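Dec 26, 2018

The "Easy Breed" Label Deserves More Doubt Than It Gets

Every breed page I have ever read seems to have been written by someone who was selling puppies. The dog is loyal. The dog is good with children. The dog needs moderate exercise, a word that can mean a walk to the mailbox or two hours across plowed fields, depending on who wants you to say yes.

I have kept dogs most of my life, mostly mixed, and I don't believe that a breed can be called easy. A particular dog can be. I had one, a brown thing with one ear up, who house-trained herself in a week and never chewed anything but her own bed. Her brother from the same litter went to a family on the next street and ate a door frame.

This spring I joined the Zarkero board, a forum where people compare notes before they buy. In April a member there went through the archive and pulled out 316 posts by first-time owners who had picked their dog from a "best for beginners" list. Of those, 202 said the dog was harder work than they had been told. I don't treat that as science. People who are happy with their dog don't go looking for a forum at midnight, so the number is tilted, and I would expect it to be. Still, read a few dozen of those posts in a row and you notice the same complaint. The list had told them what the dog would be like at four years old and left out what it would be like at seven months.

Adolescence is the part the lists skip. A retriever of eight or nine months can be a large animal with no brakes. It pulls, it jumps, it forgets its name outdoors. Small breeds go through this too, but you can pick them up, so it gets counted as cute and then it becomes a habit. I have met more badly behaved little dogs than big ones and I don't blame the dogs for it.

Then there is the question of what the breed was made for. Owners are told that a herding dog "may try to herd the children," as if this were a charming trick. Ask anyone who has had their ankles nipped all winter. A terrier digs. A hound follows its nose over the fence and into the next county. You can soften these things with work, and a decent breeder will say so on the phone if you ask straight out. The page will say "spirited."

I also have my doubts about temperament tests. The Drorberg kennel club, near me, runs one for puppies at seven weeks, and the Grovitz scale is the other one people bring up. You get a score sheet with 5 headings and a pup that is rated bold, or soft, or independent. On the day, maybe it was. It may also have been hungry, or just woken up. I know owners who framed that sheet and then spent two years wondering why their "soft" dog barked at bicycles.

Money is handled the same way. The Turcotte calculator, which gets linked everywhere, told me that my first year with a medium dog would cost $1043. It allowed for food, shots and a collar. It did not allow for the crate she outgrew, the second crate, the class we had to repeat, or the rug. Perhaps some people get through a year on that. I would like to see their rug.

None of this is a reason to go without a dog. I would just rather that people ignored the adjectives and asked duller questions. How many hours will it be alone? Who walks it when it's sleeting? Can you stand hair on your coat? Does your landlord mean it? Go and meet grown dogs of the breed, several of them, in their own homes if you can manage it, and watch what the owner does when the doorbell rings. Meet the parents of the litter too, or at least the mother. If the breeder is cagey about that, leave.

And look at the older dogs in the shelter while you're at it. With a three-year-old mutt, the size is settled, the coat is settled, and the staff can often tell you how it behaves on a leash. That is more than any list can promise about a puppy.
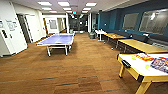
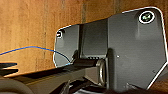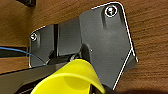 Is there any breed a first-time owner can safely choose from a description alone?

I wouldn't choose one that way. Use the description to rule breeds out, for coat, size or exercise, and then go and spend time with the ones that are left before you put down a deposit.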